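Plavholm
Search the site Search Clear

Speaker notes - hand-held grippers on soft goods
March 15, 2021

1. Opening
Start with the claim on the Indetti sheet: one gripper, any household fabric. Say that I don't buy it. Pause. Someone from Mostilik may be in the room, so stay polite.

2. Why a bed
Tables flatter a gripper. Cloth on a hard top has an edge you can get under. Fleece gives, and the fingers push the cloth down into it. Dark cloth on pink is the easy case for the camera - admit this before somebody asks.

3. The tool on the bed
Let people look first. Point at the narrow fingers, then the linkage.

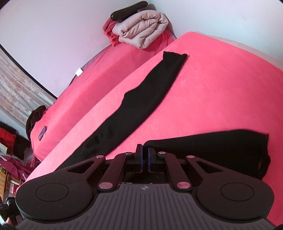
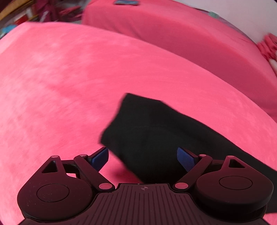

4. Numbers, such as they are
642 tries in total, 122 of them on socks. I would not rank two grippers on that. The Dela Peña slides from December rank four on 12 tries each. Don't dwell on it.
If asked for a success rate: depends what you count. A pinch that takes the blanket along with the cloth got a "yes" in our first log. We took those out later and the rate dropped by about a third.

5. What I would want to see
- same cloth, same operator, both grippers
- 100 tries per fabric before any chart
- failures shown too
- pad wear written down

Skip 5 if short on time. Go to questions.

Related talks
Parallel jaws and thin cloth
Wrist cameras: how wide is too wide?
Controllers we sent back

Contact | Copyright 2021 Plavholm | Back to top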